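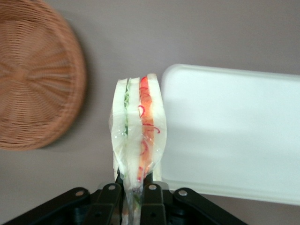

3.2 Wrapping and presentation of the sandwich

Figure 2. A film-wrapped sandwich with the cut faces turned to the front and the tail of the film gathered beneath.

The sandwiches were bought ready wrapped from the Pruneck counter on the morning of each session and kept in a cool box until they were needed. Pruneck wraps by hand. The sandwich is cut corner to corner, the halves are set side by side with both cut faces the same way, and a sheet of clear film is drawn over the faces and pulled back to a single point, where it is twisted. The twist is left long. Staff at the counter call it the tail, and we keep the word here.

We chose this style of wrap over the rigid wedge pack used in our earlier work with Hollis (Section 2) for two reasons. A wedge pack has a label, and people read the label before they look at the food. The pack also fixes the halves in place, so the filling looks much the same from one sandwich to the next. Under film the halves can shift, the bread takes on rounded edges, and the filling is pressed up against the surface. In Figure 2 the green filling shows as a thin wavy strip between two thick layers of pale bread, while the orange-red layer in the other half runs nearly the full height of the slice, with thin curled strands of bright red across it. The two halves were judged separately by every participant, and differences of this sort are what the judging sheet was meant to pick up.

Film brings its own difficulties. It catches the light, and small bubbles and creases lie between the viewer and the bread. In the pilot, several people marked a sandwich down for looking damp when they had been looking at a highlight on the film. We moved the lamp to the side of the table and added a line to the sheet asking people to judge the food and the wrapping separately. The complaint became much less common after that, although it did not go away.

3.3 Participants and procedure

Participants were 21 adults who buy a packed lunch at least once in a normal working week. They were recruited through a notice in the Virnudix building, where the sessions were held. People who had worked in food preparation were not taken on, as the pilot had shown that they tended to judge the knife work and ignore everything else.

Each person attended one session, late in the morning and before lunch. They sat at a table and were shown the sandwiches one at a time. They could lean in as close as they liked but were asked not to touch. For each half they wrote down what they thought the filling was, how fresh it looked, and whether they would choose it. They then made one judgement on the wrapping as a whole. No time limit was set.

We did not tell participants what was in the sandwiches until the end. Guesses at the filling were recorded in the participant's own words and grouped afterwards by Lieven Martens, working from a list of ingredient families drawn up before the sessions began. A guess of "cucumber" and a guess of "lettuce" both went under green salad; "tomato" and "carrot" were kept apart, as they lead people to expect quite different textures. Where a guess named two things, the first was used.

3.4 The tail

The tail was not part of the original design. It came up so often in the free comments that we went back and coded for it. Most comments dealt with how the sandwich would be opened. Some people took a long tail to mean that the wrap would come undone easily in one pull, and others expected to have to tear the film and lose filling down their front. A smaller group wrote about waste, either of the film or of the scraps of filling that get drawn down into the twist. Coloured fragments can often be seen through the bunched film at this point, and those who noticed them gave lower marks for care in making, even when they had rated both halves as fresh.

This matters for a counter that wraps by hand, because the sheet size can be changed at no cost. A shorter sheet gives a shorter tail, but it also pulls the film tighter over the crust and squashes the upper corners of the bread. Drevden, who supplied the film for the second round, offer it in two widths. We used the wider one throughout so that the halves would keep their shape, and have no results for the narrower.

3.5 Limits of the materials

All the sandwiches were on pale bread. A dark or seeded loaf would give less contrast at the edge of the filling, and the guesses might well be poorer. We also made no attempt to control how far each half had settled in its film, so one half often stood slightly higher than the other. Participants rarely mentioned this. Lastly, our sandwiches were seen singly, whereas in a shop they would be seen in a row with others beside them. A comparison of single and grouped sandwiches is reported in Section 5, using the same sheet and the same grouping of guesses.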